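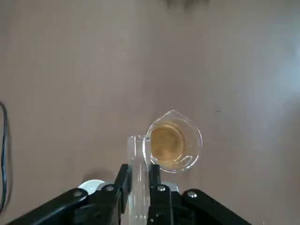
Pouring from a small beaker into a test tube
Posted by Natalina Costa, Corby

Our teaching laboratory requires students to transfer liquid from a beaker to a test tube. Spills are frequent. Is a funnel necessary?

Ruairi Tennant
A funnel is not required. Hold the tube upright, rest the spout on its rim and pour slowly — no more than 4 mL at a time.

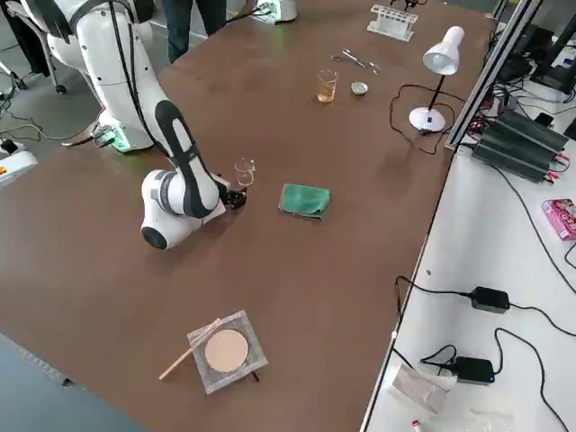
Beakers, green cloth and wire gauze on the bench, with the tube rack at the back.

Idalina Cordeiro
Please keep a folded cloth within reach. Our department uses droppers for anything under 50 mL.

Zbigniew Nowicki
Funnel. Always.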